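A short thread on how our bin-picking cell spent 19 minutes trying to pick up nothing at all. 1/12

It's six blocks in a metal bin. Red ones, green ones. A toddler would have finished and moved on to eating them.

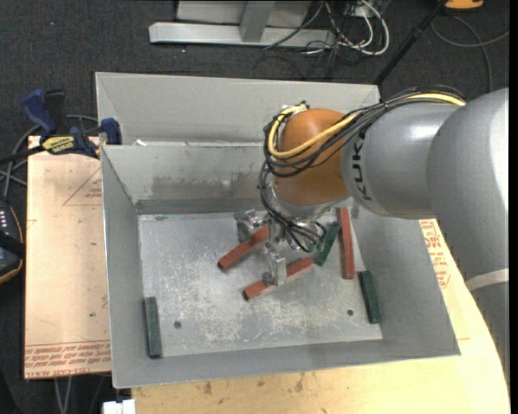

The job on paper: find a block, grab it, lift it, put it down somewhere else, repeat until someone says lunch. We'd had 14 clean runs in a row before this, so naturally I had told people it worked. 3/12

Run 15. Arm goes down, gripper closes, arm comes up, arm swings over to the drop-off and opens its fingers with great ceremony. No block. Log says: PICK OK. 4/12

It did this again. And again. I was in the next room writing an email to the Foltby office with the word "reliable" in it. 5/12

The gripper decides it's holding something by checking how far the fingers closed. Fully shut = missed. Not fully shut = well done you. Sensible enough, as long as the fingers can shut. 6/12

They couldn't. A cable tie had worked its way down the bundle and lodged in the finger linkage, leaving a gap of 3 mm. To the software, 3 mm was a block. A very thin block, but who are we to judge. 7/12

Worse: the Sarnero planner trusts the gripper over the camera. Camera says all the blocks are still in the bin. Gripper says got one, boss. Planner sides with the gripper every time. I've worked in offices like that. 8/12

The bit I'm less jolly about. "Holding a part" also switches off the slow approach on the way back, so it was coming into the bin at full speed with me wandering past to get a biscuit. The guard interlock was fine. I checked it three times afterwards, with feeling. 9/12

Fixes so far: cable ties moved up the arm and trimmed. Anything under 8 mm now counts as a miss. Two misses running and it stops and beeps. Slow approach stays on, whatever the gripper claims. 10/12

Rautiainen's support desk replied at 7 in the morning to ask if we had tried closing the gripper by hand. We had not. 11/12

Still to do: let the camera have a vote. Also rewrite that email. 12/12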